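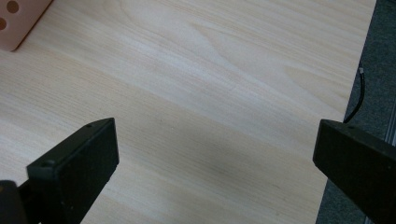
How to Clean and Refresh a Light Wood Veneer Tabletop

Posted August 26, 2018 in Furniture Care

Pale veneer is easy to live with until it starts to look gray. Dust settles into the grain, hand oils build up where people sit, and after a year or two the top looks flat compared with the legs or the underside. Most of the time the veneer is fine and the surface only needs a proper cleaning and a thin fresh coat of finish.

This guide covers light veneers such as ash, birch, maple and bleached oak. It assumes the top has a clear finish of some kind and that the veneer is still glued down. If you have large bubbles or missing pieces, fix those first.

Plan on an afternoon for the cleaning and sanding, then a few short sessions over the next two days for the finish.

What you need

Two buckets
Mild dish soap
Four or five soft cotton cloths, white or undyed
A soft brush, such as an old shaving brush
Mineral spirits
320 grit sandpaper and a cork or foam sanding block
Gray non-woven abrasive pad, the very fine kind
Water-based clear finish, matte or satin
A foam brush or a short-nap pad applicator
Painter's tape
Nitrile gloves

For the finish, I used Fjeld clear matte on the last two tables. Cunuvon satin goes on the same way and is a little harder when cured, but it leaves more sheen than I like on a pale top. Any water-based clear coat sold for furniture will do. Stay away from oil-based products on light wood unless you want it to turn yellow.

Step 1: Clear the top and look at it in low light

Take everything off the table. Turn off the overhead light and put a lamp at one end, close to the level of the surface. Crouch down and look across the top toward the lamp.

Low light shows you what you are dealing with. Scratches in the finish show as thin bright lines. Grease shows as smeared patches. Lifted veneer casts a small shadow along its edge. Mark anything you want to come back to with a small piece of painter's tape stuck next to the spot.

Grain figure can fool you here. Wavy grain reflects light differently depending on where you stand, so an area that looks dull from one end may look bright from the other. Walk around to the other side before you decide a patch is dirty. If the dull area moves or switches places with a bright one, it is figure and will not clean off. If it stays put from every angle, it is grime or wear.

Small flecks are the same story. Run a fingernail over a few of them. If you feel a bump, it is dried-on dirt or dust caught in the old finish. If it is smooth, it is in the wood.

Step 2: Find out what finish you have

Pick a spot on the underside edge where the same finish was applied. Put a few drops of denatured alcohol on a cotton swab and hold it there for a minute.

If the finish gets sticky, it is probably shellac. If nothing happens, try a drop of lacquer thinner in a fresh spot. Lacquer will soften quickly. If neither does anything much, you have polyurethane or a factory-cured finish, and almost every veneered table made in the last few decades falls into that group.

If water soaks in and darkens the wood right away, the top is oiled, waxed or bare. Skip the soap wash below. Wipe with mineral spirits only, and finish with a white-pigmented hard wax oil in place of the clear coat.

Step 3: Dust, then wash

Brush the top with the soft brush, working along the grain. Go around the edges and into any seam between leaves. Wipe up what you loosened with a dry cloth.

Fill one bucket with warm water and a small squirt of dish soap. Fill the other with clean water. Wet a cloth in the soapy water and wring it out hard. It should not drip when you squeeze it again.

Wash a section about the size of a place mat, rinse it with a second cloth from the clean bucket, and dry it right away with a third. Then move to the next section. Overlap them a little so you do not leave lines.

Water is the main enemy of veneer. It gets in at the edges and seams, softens the glue and raises the grain. Never pour or spray anything straight onto the top.

Change the water when it turns cloudy. On a kitchen table you may go through it twice.

Step 4: Remove grease and old polish

Put on the gloves and open a window. Dampen a cloth with mineral spirits and wipe along the grain, turning to a clean part of the cloth often. Keep going until the cloth comes away clean.

Spend extra time where hands and forearms rest along the front edge. That part of a table can look gray even after washing.

Silicone from spray polishes is harder to get off. If you think the table has been sprayed with polish for years, do the mineral spirits wipe three times with fresh cloths each time. New finish will pull away from silicone and leave small round craters, so it is worth the trouble.

Let the top sit for an hour. Lay the used cloths out flat outdoors until they are fully dry before you throw them away.

At this point, stop and look again. If the top looks good and you have no scratches that bother you, you can quit here. A clean tabletop with a sound finish does not need another coat.

Step 5: Repair lifted edges

Tap lightly with a fingertip near the edges and around any tape marks. A hollow click means the glue has let go.

Work a little wood glue under the veneer with a thin palette knife or a strip of stiff paper. Press it down, wipe off the squeeze-out with a damp cloth, cover the spot with wax paper and clamp a flat scrap of wood over it. Leave it overnight.

For a bubble in the middle of the top, slit it along the grain with a fresh blade, work the glue in from both sides of the cut, and weight it. A gallon of paint on a flat block is heavy enough.

Step 6: Scuff the old finish

You are only dulling the surface so the new coat can grip. Veneer is very thin – on a modern table it may be less than a thirty-second of an inch – and there is no getting it back once you sand through.

Wrap the 320 grit around the block and go over the top lightly, along the grain, two or three passes. Let the weight of the block do the work. Where the grain wanders or runs on a diagonal, follow its general direction and do not try to chase every curve.

Stay off the edges and corners with the block. Do those by hand with the gray pad.

Do not use a power sander. Do not use steel wool either. Bits of it get left behind, and under a water-based finish they rust and leave brown specks that show badly on pale wood.

Check under the low lamp. You want an even, dull surface with no shiny spots. If you see the color change or a darker material starting to show, stop right away in that area.

Vacuum with a brush attachment, then wipe with a barely damp cloth. Skip tack cloths. The wax in some of them causes trouble with water-based finishes.

Step 7: Apply the first coat

Tape off the edges if they are a different color or material. Stir the finish slowly with a flat stick. Do not shake the can.

Pour some into a clean tray and load the applicator. Start at the far side and lay down one long stroke from end to end, along the grain. Lay the next stroke beside it, overlapping by half an inch. Keep a wet edge and work steadily.

Once you have passed over an area, leave it alone. Water-based finish starts to set in a few minutes, and going back into it leaves drag marks. Small bubbles usually flatten by themselves.

It will look milky at first and clear as it dries. Let it dry for the time on the can, longer if the weather is humid. In August I give it a full four hours between coats with a fan running in the next room.

Step 8: Smooth and recoat

Go over the dry coat with the gray pad, very lightly, just enough to knock down dust and raised grain. Wipe off the powder.

Apply the second coat the same way. Two coats are enough for a desk or side table. I put three on anything people eat at.

Pull the tape while the last coat is still slightly soft.

Step 9: Let it cure

Dry to the touch and cured are different things. You can use the table gently after 24 hours. Wait a full week before you put a tablecloth, a rubber-footed lamp or anything hot on it, and two weeks before you wash it with soap.

Common problems

Cloudy patches that do not clear: The coat was too thick or the room was too damp. Give it two more days. If it is still cloudy, scuff and put on a thinner coat.

Rough, sandy feel: Dust in the wet finish. Smooth with the gray pad and recoat after cleaning the room.

Small craters: Silicone or grease. Let it dry, scuff it, wipe with mineral spirits, wait for it to evaporate fully and try again.

Regular care

Dust with a dry cloth once a week. Wipe spills when they happen. For a deeper wipe, use a damp cloth with a drop of dish soap and dry it after. Prulum makes a felt pad with a stitched edge that stays on lamp bases better than the stick-on dots.

Keep the table out of direct sun if you can, or move whatever sits on it every few weeks. Pale woods darken or yellow with light, and a bowl left in one place all summer will leave its outline.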